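4.2 Recording a block-and-bowl set

A full set for this task is 100 recordings. Each recording covers one attempt to pick up the cube and place it in the bowl.

1. Draw the curtains behind the table before switching on the arm.
2. Select the task in the Plurska recording panel and enter your operator code.
3. Place the bowl near the middle of the table and the cube on the bare wood, within reach of the gripper.
4. Raise the gripper clear of both objects and press Start. 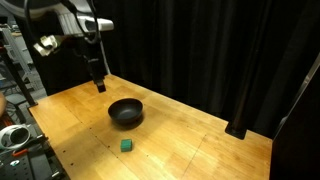
5. Guide the arm at a steady pace. Short pauses are acceptable – long ones should be avoided, as the system will learn them too.
6. Release the cube, raise the gripper and press Stop.
7. Mark the recording as Success or Failure. Do not delete failures.
8. Move the cube to a new position before the next recording. The bowl is moved after every 6 recordings.

Note: Recordings shorter than 19 frames are rejected by the panel and do not count towards the set.

CAUTION: Keep hands off the table while the arm is live. Press Hold before reaching for the cube or the bowl.

If the panel shows code 631, stop work and inform Catalina Olivares or the duty supervisor. Do not restart the arm yourself.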